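Vier Speicherslots und ein Planer, der sich zu viel zutraut

09/03/2018

Seit April lese ich überall, die Bewegungsplanung sei im Grunde gelöst. Man nehme eine Kamera am Handgelenk, ein gelerntes Modell und einen ordentlichen Planer, und der Rest sei Konfiguration. Ich habe die letzten Wochen mit Wastivura verbracht, dem Planungspaket von Fadell, und glaube davon eher weniger als vorher.

Unsere Aufgabe bei Parirport klingt harmlos: alte Desktop-Rechner zerlegen, Speicher und Laufwerke raus, Kabel beiseite. Auf der Folie von Dönmez sah das nach einer Sequenz mit klaren Vorbedingungen aus. Greifpunkt finden, anfahren, lösen, herausziehen. Im Simulator lief es 1.000 Mal durch, und ich habe beim Zusehen nichts gelernt, weil im Simulator keine Kabel liegen. Die hat dort jemand weggelassen, vermutlich aus gutem Grund.

Am echten Gehäuse fängt der Ärger bei der Wahrnehmung an. Die Segmentierung kennt Mainboard, Netzteil und Laufwerk recht zuverlässig. Ein Kabelbündel kennt sie auch, aber eben als einen einzigen Klumpen, und der Planer macht daraus einen starren Körper mit 3 Zentimetern Sicherheitsabstand. Damit ist der halbe Innenraum gesperrt und es kommt »no valid path« zurück. Nimmt man den Abstand heraus, findet er sofort einen Weg, nämlich mitten durch die Leitungen. Fadell empfiehlt in der Doku, den Parameter »szenenabhängig« zu wählen. Danke.

Dann das Protokoll. 1.964 Zeilen für einen einzigen Versuch, und an der Stelle, an der es interessant wird, steht nur ein Zeitstempel und »replan«. Warum neu geplant wurde, muss man sich aus der Tiefenkarte zusammenreimen. Spiegelndes Blech liefert dort gern Löcher, und ob ein Loch als frei oder als belegt gilt, entscheidet eine Voreinstellung, die ich erst im Quelltext gefunden habe. Sie steht auf »frei«.

Ich habe sie jetzt umgestellt und lasse den Arm mit etwa 100 Planungsversuchen pro Anfahrt arbeiten. Das ist langsam, und die Leute, die mir Echtzeit versprochen haben, dürfen gern vorbeikommen und zuschauen. Als Nächstes will ich die Kabel als eigene Klasse mit weicher Kostenfunktion eintragen. Ob Wastivura das überhaupt an den Planer durchreicht, bezweifle ich noch.
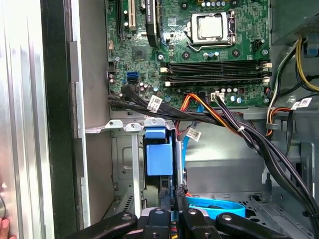 Falls jemand mit derselben Version arbeitet und die Kostenfunktion schon einmal bis in den Planer verfolgt hat: Die Kommentare sind offen, Konfigurationsdateien nehme ich auch.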